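Teaching two arms to sort parts at Gremcombe
Thursday, August 4, 2022

I've been spending my afternoons over at the Gremcombe workshop, where we've finally started collecting examples for the Tradow sorting project. It's slow, it's a little hypnotic, and I'm having a great time with it!

If you missed my post in May, the plan is simple enough. Wakik wants a pair of arms that can move small turned parts between a tray and an organizer without anybody writing a program for every single move. So we do the job ourselves, by remote control, over and over, and the recordings go to the learning model. One recording is one episode. We have 430 of them in the bag as of this morning, and 70 of those came from yesterday alone (my shoulders can tell).

Each episode is short, with a hard stop at 30 seconds. If you fumble a part and can't recover it in that time, you mark the episode as failed and start over. We keep the failed ones too, in their own folder, for the folks at Adomaitis who are doing the training and want to see what a bad grasp looks like.

The parts are fussier than I expected. Shiny metal on a shiny steel tray full of tiny holes is a lot for a camera to sort out, and the blue table cover throws some glare of its own. I like the divided organizer though — the compartments make it easy to say exactly where a part should end up.

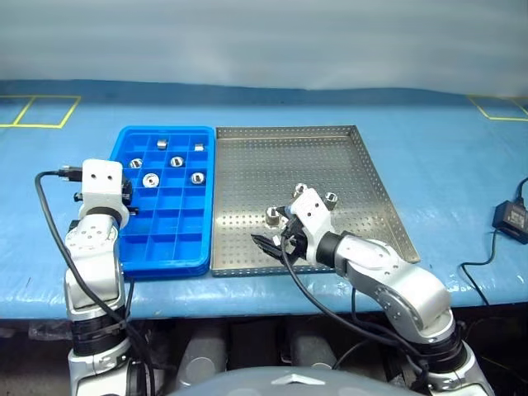
What's next

We're switching operators more often starting next week. Right now 3 of us do all the driving, and you can tell who's who just by watching the wrists. I come in low and slow, and I'd rather the model didn't pick up only my habits. We'll also be changing the starting spots more between episodes, and I want a bunch of runs where a part begins lying on its side.

The first training run starts once Adomaitis has checked the labels on this batch. I'll post the results here, good or bad — and if it drops every cylinder on the table, I'll post that too.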